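Notes for my talk on the Clanness library and hall conversion
Evening session, Hawthorne. Keep to time if at all possible!

Opening
Thank them for coming, and for the tea. Say hello to the back row and check they can hear me, as the speakers in this hall favour the front half and I do tend to drop my voice when I get to the good bits.

Start with the woolstore. Clanness was put up as a wool store beside the rail siding, three long bays under a sawtooth roof, and for most of its life people in Hawthorne only ever saw the side that faces the road. It was a plain brick wall with very little going for it. The lovely side is the one facing the siding, and the whole scheme grew out of wanting to let people walk in from there.

Slow down for this part. The brief asked for a library, a hall for 2,000 people standing and a few rooms that could be let cheaply to local groups. We said early on that the library should have the middle bay, where the light is softest, and the hall should go at the eastern end, away from the houses. There was a good deal of argument over that (friendly, mostly) and I still think it was the right call.
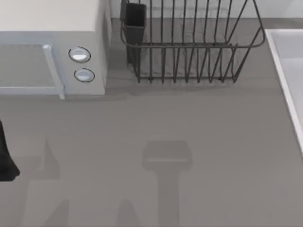 Then the roof. I could talk about the roof all night, so please, self, don't. The old sawtooth faces south, which wool buyers wanted because the light was even and they could judge the fleece by it. Readers want much the same thing! We kept every one of the 27 original trusses and put new glass between them. The steel was in better nick than the first survey had us believe, though the gutters were a horror and every last one had to be replaced.

Pause here and let them look at the long section. Point out the gallery, and the little stair that everyone misses on the plan.

Money and time
Don't dodge this, someone will ask. The opening has moved 2 times. The first delay was the ground under the hall, which was fill right down to a depth we hadn't allowed for, and we had to stop and redesign the footings. The second was the acoustic lining. Clirkier, who made the panels, had to remake the whole first batch after the fire rating test, and they were very decent about it, but it cost us a winter.

Floor area, if asked: 3,183 square metres, counting the gallery and leaving out the loading dock. The figure on the hoarding outside is an old one from before the gallery went in. I have asked for it to be changed.
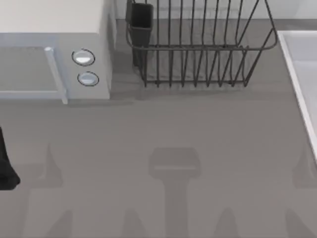

Clotia
Project architect, Clanness conversion
Talk notes, April 2020

What's left to do
The brick cleaning is finished on the siding face and half done on the road side. I'd like to say a word about how gently it was done, with water and soft brushes, and how we left the painted bale numbers by the old doors. A few people have asked if they'll be tidied up. They won't be, and I hope by the end of the evening they'll see why we're so fond of them.

The floor in the library bay is the original hardwood, lanolin stains and all. It has been sanded once, very lightly, and oiled. The hall floor is new concrete, with heating pipes in it, and the joint between the two floors is a brass strip set on the line of the old dividing wall. Mention the strip, it's my favourite detail in the whole building.

Landscaping starts in May if the soil tests come back in time. Peppercorn trees along the siding, a ramp up to the platform, and bike racks nearer the door than they were on the last drawing.

Questions
Likely ones are parking, the hire rates for the rooms (not set yet, don't guess) and whether the hall will be noisy. On noise, explain the double doors and the lobby between them, and offer to show the wall build-up afterwards to anyone who is keen. Leave the model on the side table so people can crowd round it, and remember to take the roof off first.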